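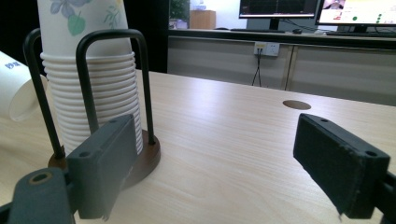
February 12, 2024
Drirkow notebook, cup stand, entry 3

OK so the cup stand is on the table and I've been living with it all morning, and I want to get this written up before I forget which complaint belongs to which version. Meron, if you're reading this before we talk, skip down to the part about the rim, that's the bit I need your opinion on.

Quick recap for anyone coming in cold. Drirkow is the self-serve drinks counter for the Matheson building, and the cup stand is our small piece of it. Black bent wire, round brown wood base, cups stacked upside down between the wires. You take one from the top. It's the simplest thing on the whole counter and I've now spent more time on it than on the water line (please don't tell the water line people).

The base. I like it! I was the one arguing for a square base back in August and I take it all back. Round means you can turn the whole stand with one hand to face whoever's coming and it looks the same from everywhere. It sits flat and I couldn't get it to rock by leaning on the table. The dark brown looks good against the pale top too. I'd still like something grippy underneath, it slides more than I want when you bump it. Cork? Thin rubber? We have both in the drawer under the vise. Try cork first.

The wires. Two shapes, one that arcs over and one that makes a tall squared-off loop. I've gone back and forth on whether the mismatch bugs me. Today it doesn't. The squared loop is easy to grab when you want to carry the stand, and people will carry it by the wire whatever we tell them. I carried it from the bench to the table with a full load and nothing fell out, though I did walk like someone holding soup.

Loading is the fiddly part. The Utley cups come in sleeves of 40, and my first try was to drop the whole sleeve's worth in at once, which got me a leaning column and one cup on the floor. Second try, I split the sleeve in half, put the first half down over the base and then added the rest on top. Much better. The stack straightens itself out once it's between the wires. So the refill card should say to load half a sleeve at a time, and I think it should have a little drawing instead of a paragraph. I'll draw it badly and someone can redo it.

How high to fill: the wires stop being much use once the stack goes well past them, and the top cups start to lean if you brush them with a sleeve. I want a fill line. Could be a dab of paint on the tall loop, could be a small bend. A bend is nicer but it means going back to the wire shop, so paint for now and we'll see whether anyone pays attention to it.

Taking a cup. This is where I lost most of the morning. Paper cups love each other. If you pull straight up and you're in a hurry, you get 2 cups, and sometimes the second one lets go halfway and rolls off across the table. A small twist fixes it nearly every time, but I'm not putting a sign up that says twist your cup. What helped was fluffing the sleeve before loading, just bending it gently back and forth in the bag so the cups loosen up. Takes no time. Goes on the refill card too.

Now the rim thing. Where you grab matters more than I thought. The cups are thin, which is fine for water and juice, and if you squeeze from the sides up near the mouth the whole opening goes oval and the wall buckles on the inside. I did it to a bunch of them to see how much it takes and it's not a lot! Grab closer to the base and the cup stays a lot stiffer. With the stack upside down your hand naturally lands on the base end first, so the stand is kind of helping us already, but then people turn the cup over and regrip near the top to fill it.
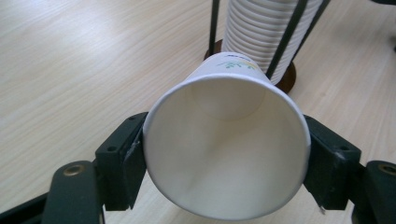

Cup on its side, pinched from both sides: rim a bit oval, faint crease low on the inside wall.

A crease like that is cosmetic as far as I can tell. I filled a few of my squeezed ones at the sink and stood them on a paper towel while I ate lunch, and the towel was dry when I got back. I wouldn't want to hand one to a visitor, though. Meron Kassa (writing your whole name so the search finds it) thinks we should ask Laltevico for a sample sleeve in heavier paper. I'm for it, as long as the outside taper is the same, otherwise the wires need rebending and we're back at the start.

The print on these is pretty, by the way. Little floral pattern, green leaves, blue lettering. My one grumble is that upside down in the stand the lettering is upside down as well, and once you see it you keep seeing it. Not our problem to solve. Mentioning it so it's written down.

To do, no particular order:
cork on the base
paint mark on the tall loop for the fill line
refill card with drawing: fluff the sleeve, half at a time
email Laltevico for heavier samples, same taper
put the squeezed cups in the bag on the hook for paint mixing, don't throw them out
find the order slip for the wire, I wrote down 1,046 as the slip number but my handwriting is what it is, so check it against the folder

Leaving the stand on the table overnight with cups in it, please use them. If you get a double, put a tick on the sticky note by the sink.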